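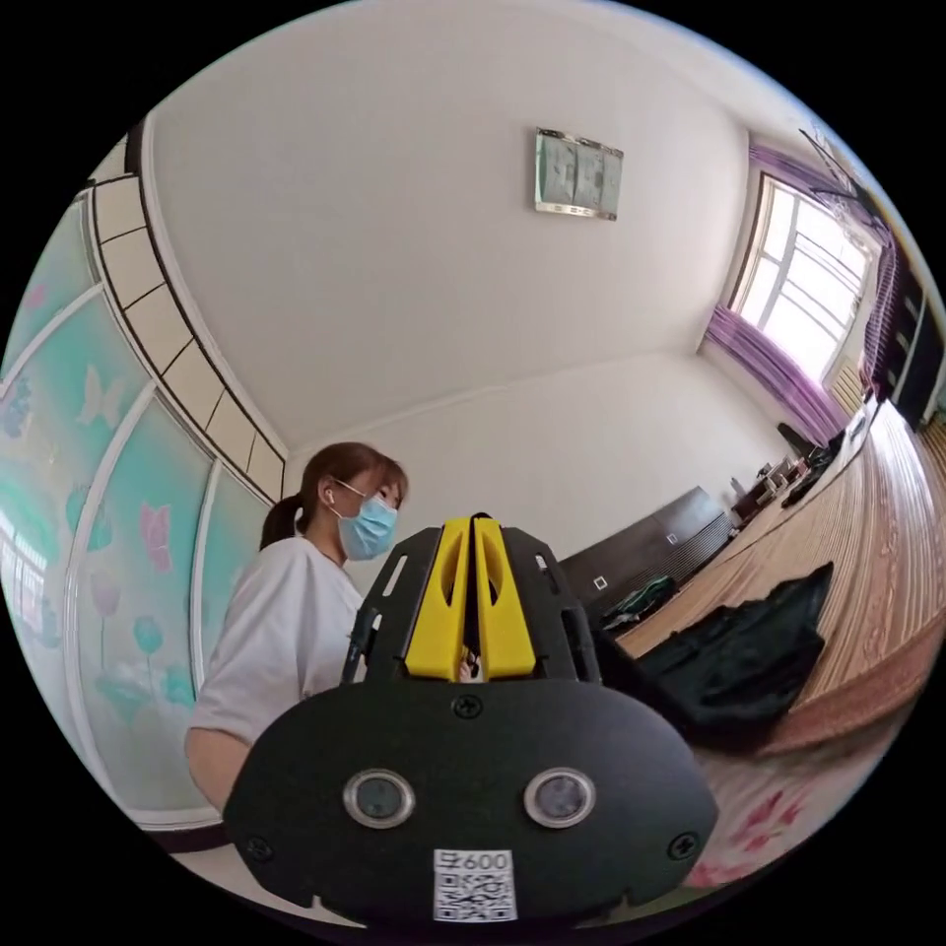

Two round lenses and a small white sticker with a QR code

How to wash a down duvet at home
By Wing-sze Yu

Many people bring their duvet to the cleaner every August and pay a lot for it. I did the same until my neighbour in Stotmont, Yi-chun Tsang, showed me her way. It takes most of one day, so begin before 9 in the morning.

What you need: a machine with a large drum, a mild liquid soap for wool or down, and three clean tennis balls. Please do not use powder. It stays between the feathers and makes them stick together.

Step 1. Read the care label. If it says dry clean only, stop here.

Step 2. Look along all the seams. A small hole will become a big hole in the machine, and then you have feathers in the pump. Close it with a few tight stitches in cotton thread.

Step 3. Fold the duvet loosely and put it in the drum. There must be space for your two hands above it. If there is no space, go to a launderette with bigger machines.

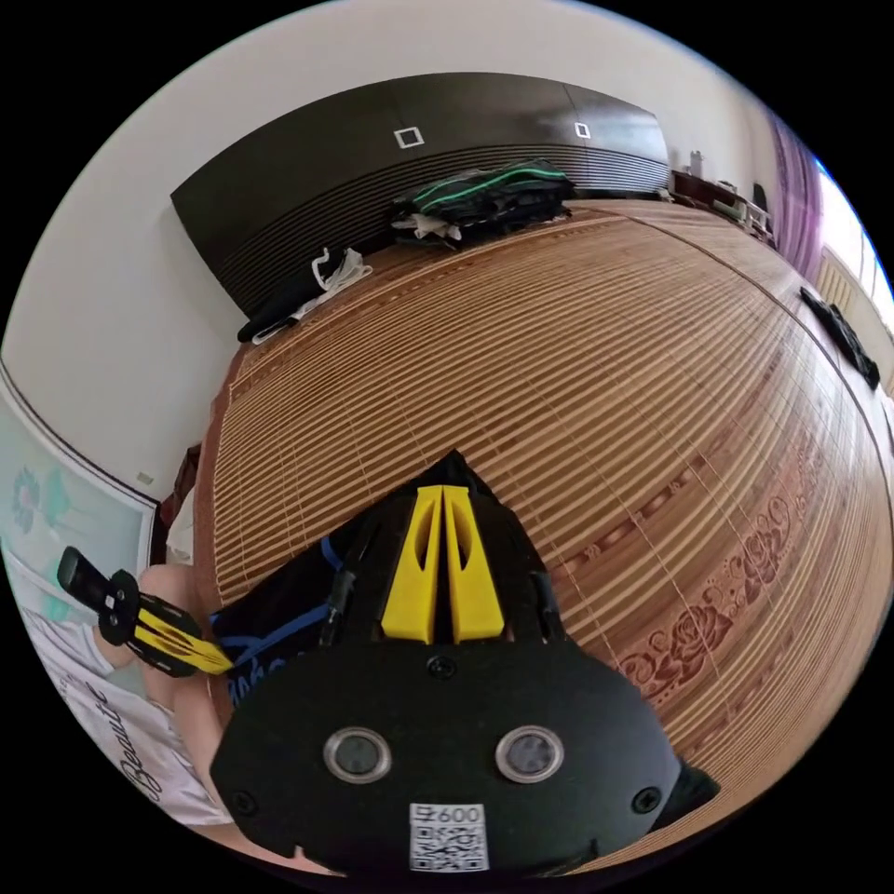
Step 4. Choose the gentle programme with warm water and put in half of the soap you would normally use. When it is finished, run the rinse two more times. If you still see foam in the glass door, rinse again.

Step 5. Spin at a low speed. A wet duvet is very heavy - mine needs two people to lift it - so carry it in a basket and never by one corner, or the inner walls can tear.

Step 6. Dry it on low heat together with the tennis balls. Take it out every half an hour, shake it well and break the lumps with your fingers. 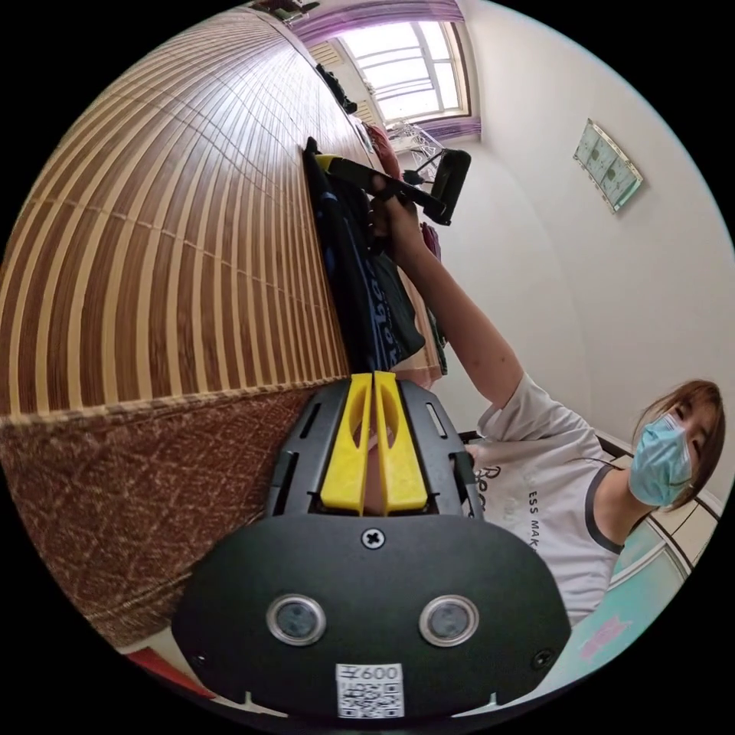 Issue 370

Drying without a machine is also possible, but it needs patience. Lay the duvet flat over two racks in a room with an open window, and turn it each morning and evening. In my flat this takes up to 80 hours. Do not put it away while you still feel something cold or heavy inside, as it will begin to smell.

For storing, use a cotton bag. Plastic keeps the damp in. I wash my duvet one time in a year, and the cover every two weeks.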